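Selero ままごとキッチンセット(食材・食器)

販売:Magbanua
製造:Selero
対象:3歳以上
お届け:ご注文から約4日

Seleroのままごとキッチンセットは、食材の模型と、皿やボウルなどの食器類をまとめたセットです。家庭のほか、保育室や児童館の遊びコーナーでも使われています。食材は種類ごとに硬さが違い、握るとへこむものと、形の変わらない硬いものが混ざっています。

やわらかい食材は力を入れずにつまめますが、強く押さえた部分にはしわが寄ります。折り目がついたまま箱にしまうと跡が残りやすいため、ほかの品の下にならないよう、上の段に入れてください。 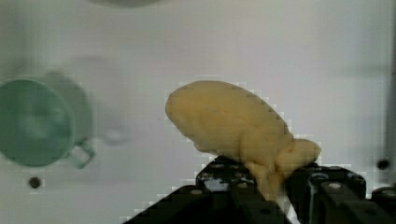

黄色の品。中ほどに浅いしわが見える。

食器の色は、淡い緑、青、ピンク系など、おさえた色が中心です。食材のほうは赤や黄、オレンジのはっきりした色なので、皿にのせたときに見分けやすくなっています。製造時期によって色味に多少の差があり、旧型のPlanovシリーズの食器と並べると、緑がわずかに違って見えることがあります。買い足しの際はご了承ください。

水切りは楕円形で、両端に平たい持ち手がついています。底に小さな穴が並んでいるので、食材を洗うまねをしたあと、そのまま持ち上げて皿に移せます。計量カップには注ぎ口があります。目盛りを読む練習用ではありません。水遊びに使った場合は、逆さにして乾かしてください。

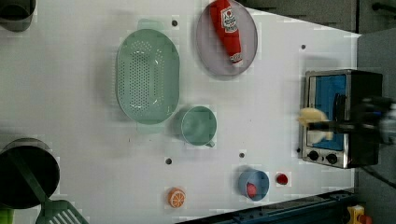
楕円の水切りと計量カップ、輪切りのオレンジ。右はオーブントースター。

オーブントースターはセットに含まれません。お手持ちの調理家電や、Juvikの遊び用オーブンと組み合わせる場合は、次の点にご注意ください。食材はすべて加熱できません。家電のそばで遊ぶときは必ず電源プラグを抜き、庫内が冷めていることを大人が確かめてください。遊び終わったら、庫内に食材が残っていないか確認してから扉を閉めてください。

果物と野菜は、子どもが片手で持てる大きさを中心にそろえました。バナナは皮をむいた形で、皮の部分が外側に広がっています。いちごとトマトは小さめなので、3歳未満のお子さまの手の届かないところに保管してください。ボウルに入れておくと転がらず、片づけのときに見失いにくくなります。 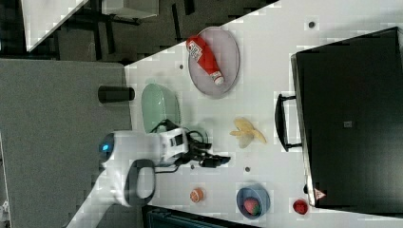
皮の広がったバナナと、青いボウルに入った赤いいちご。近くに小さなトマト。

お手入れ
硬い食材と食器は、薄めた中性洗剤で洗い、やわらかい布でふいてください。食器洗い乾燥機、漂白剤、アルコールは使えません。やわらかい食材は水に浸けず、固くしぼった布で表面をふきます。ケチャップ形のボトルには中身が入っていません。キャップは外せないつくりのため、水を入れて遊ぶことはできません。

保管
直射日光の当たる棚では、黄色と淡い緑が先に色あせます。ふたつきの箱に入れる場合は、完全に乾かしてからふたをしてください。皿と水切りは重ねられますが、縁の形が違うので、皿を下にしたほうが安定します。

価格と送料
補充用の食材パックは税込1,061円です。中身の種類は選べません。送料は全国一律476円で、セット本体と同時にご注文の場合も一口分の送料でお送りします。食器の単品販売は、在庫がある色に限り承ります。

交換用部品
補充用の食材パックと食器の単品は、セットの販売終了後も5年間取り扱う予定です。割れた食器は修理できないため、新しいものをお求めください。到着時の破損は、箱を捨てずにMagbanuaの窓口までご連絡ください。受付は午前10時から午後4時までです。

並べ方について
広い台に並べる場合は、水切りと皿を奥に、小さな食材を手前に置くと、子どもが自分で取り出せます。数人で遊ぶときは、食器を出す係と食材を運ぶ係に分かれるやり方もあります。奥のものに手を伸ばすと手前の食材が落ちやすいので、台の縁からは少し離して並べてください。

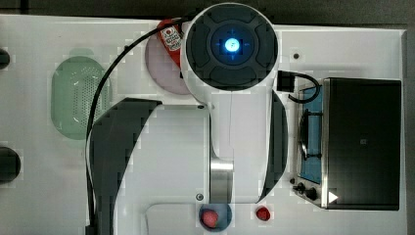
Ariel Padillaさんからは、7月に購入して週に何度か使っている、水切りは持ち手が平たいので下の子でも両手で運べた、ただ小さいトマトはすぐ棚の下に入ってしまうので、食材パックに少し多めに入れてほしい、との感想が届いています。

食材パックの内容は次回の製造分から見直しを検討しています。変更があった場合は、このページの商品名の下に記載します。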